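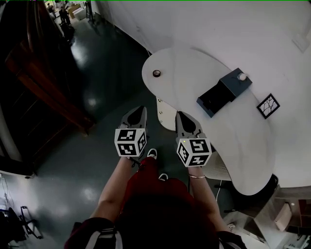
*A gripper in each hand, next to the curved white desk.*

# How I watch shorebirds without scaring every last one of them off

I get asked about this a lot, mostly by people who've just walked straight down the beach at Gostby and watched the whole flock lift and go. I did exactly that for my first two summers, so no judgment from me!

**Check the tide first.** You want to be in place a couple of hours before high water. As the mud covers up, the birds get pushed toward you, and all you have to do is sit there. At dead low tide they're little dots way out on the flats (you can count dots if you like, I've done it, but it's not much fun).

**Pick your seat.** My favorite spot is the grassy bank below the Westerberg parking lot, about two thirds of the way along. Put the sun behind you, so that means mornings if you're facing west. Sit low, with something at your back. A person against the sky looks huge to a sandpiper.

**Walk in slowly and at an angle.** Never head right at them. I wander along as if I'm going someewhere else, stop, look at my feet, wander a bit more. If heads go up and feeding stops, you're close enough. Wait, or back off a few steps.

**Then stay put.** Give it twenty minutes before you decide there's nothing around. The plovers I'd sworn weren't there nearly always turn out to be standing on the shingle, looking like shingle.

**Counting.** For a small group, just count. For a big one, I count ten birds, get a feel for how much space ten takes up, then move that block across the flock. Do it twice and write down both numbers. My first big dunlin flock I put at 600, and Fereshteh Dehghan, sitting beside me with her scope, got 1,228. She was right. I'd missed everything behind the sandbar, so now I always check from a second spot before I pack up.

**What I carry:**

- binoculars (8x is plenty)
- a scope, if you don't mind lugging one
- a foam pad to sit on
- pencil and notebook, since pens quit on me in the cold
- a hat, and more snacks than seems reasonable

One more thing about July. The adults start coming back from the north then, still in their rusty breeding colors, and there may be late chicks on the upper beach too. Keep to the wet sand when you're walking, keep the dog on a leash, and if a bird starts dragging a wing and crying at you, turn around and go back the way you came. You're near the nest or the young ones.

Next time I'll get into telling the small brown ones apart, which took me 6 years and I still mess it up.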